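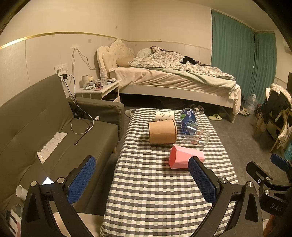 Nesting Paper Cups and Tubs for the Party Box

I love this job, and it takes 2 minutes once you get the hang of it! Mixed cups and tubs eat up a ridiculous amount of shelf space when they're stored any old way, so let's get them stacked.

You'll need a table with a cloth on it (paper rims scuff easily), your empty containers and one lidded box. Mine is the medium Clomau.

1. Lay everything on its side with a little room between pieces. Check each rim for dents and squeeze it gently back into a circle.

2. Find your widest tub. Plain kraft ones are great for this – they're sturdy and they hold their shape.

3. Drop the next size down inside it, then the next. Stop as soon as you have to push! A jammed paper cup tears when you pull it out.

4. Keep clear plastic cups in their own stack. They scratch, and the printed ones are too pretty for that.

5. Anything with an odd shape goes in last, along the side of the box.

Label the lid and you're ready for the next birthday – mine says Party, Shelf 2.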